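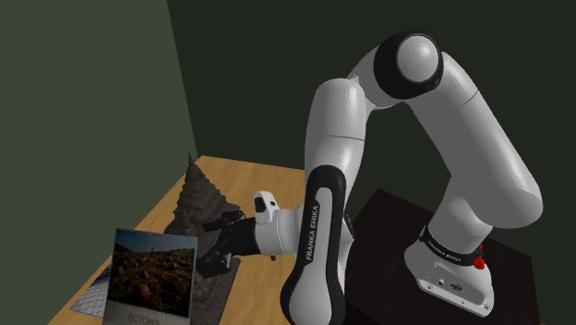 Packing and Picking Operators – Robot Cell Team
Valier gift and home warehouse, Lilley Road
Permanent, 36 hours over four days
Closing date: last Saturday in March

We're looking for four people to join the day team at Valier, and we're really excited about this one, as the job is quite different from what it was even a year ago!

If you've bought an odd-shaped present online (an ornament, a calendar, a boxed set of something) there's a fair chance it passed through our hands. We send out small, awkward, lovely things for independent shops all over the country. For years every one of them was picked off a shelf, checked, wrapped and boxed by a person standing at a bench. Now a good part of the lifting and placing is done by robot arms, and our operators plan the work, set it up in simulation, watch over it and step in when something needs a human eye.

What you'd be doing

You'll look after a group of benches with one other operator. At the start of the shift you go through the day's list together and decide which items go to the arms and which stay with the hand packers. Glass and anything with ribbon on it is still done by hand, and will be for a good while yet.

When a new product arrives, it gets tried out on screen before it goes anywhere near a real bench. You load the item into our simulator, Quaye, put it on a virtual table among other things, and see how the arm gets on with picking it up. Flat boxes and books are usually easy. Tall things that come to a point, or that are wide at one end and narrow at the other, take more patience – where should the fingers close, and from which side? You'd be surprised how much a person who has packed by hand for years already knows about that, and this is where our longest-serving packers have turned out to be brilliant. 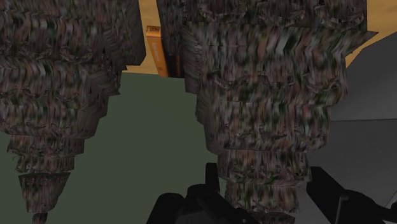
We have 787 products on the list for the arms and 636 of them have been through Quaye so far, so there is plenty left to get your teeth into.

The rest of the week is practical. You'll clear stoppages, check finished parcels, keep the benches tidy and write short notes for the next shift. You'll also still pack by hand one day in four. The team asked for that when the rota was redrawn, and we've kept it.

What has changed, and what hasn't

People always ask about this at interview, so we'd like to be open about it. Nobody lost their job when the arms came in. Some people changed jobs, though, and a couple of those moves took longer to settle than we'd hoped. There is a lot less reaching and twisting than there used to be. There is more screen time, and more thinking, and some days you go home with a tired head instead of tired shoulders. The floor is also less chatty than the old packing line was, so we moved the benches closer together and now everyone takes their morning break at the same time.

Operators can stop any arm at any time and don't have to justify it to a supervisor.

Who we'd like to hear from

You don't need a background in computing. Of the 20 people on the team now, most came from packing, shop work or kitchens. We'd love you to be patient, curious about why things go wrong, and happy to speak up. You should be comfortable using a mouse and keyboard, and able to lift light boxes on your hand-packing days.

Training lasts six weeks and is fully paid. The first two are spent at the hand benches, then you move on to Quaye, and finally to the live cells alongside an experienced operator. The Vimar safety course is included and you keep the certificate.

How to apply

Send us a letter or an email, one page at most, telling us about a fiddly job you've done and how you went about it. A CV is welcome but we read the letter first. If you'd like to look round before you decide, come along on Saturday at 10 am and ask for Do-yoon Cho, who leads the day team and will happily let you have a go on the simulator.

Please tell us if you need anything changed for your visit or interview – step-free access, a quieter room, a different time of day – and we'll arrange it.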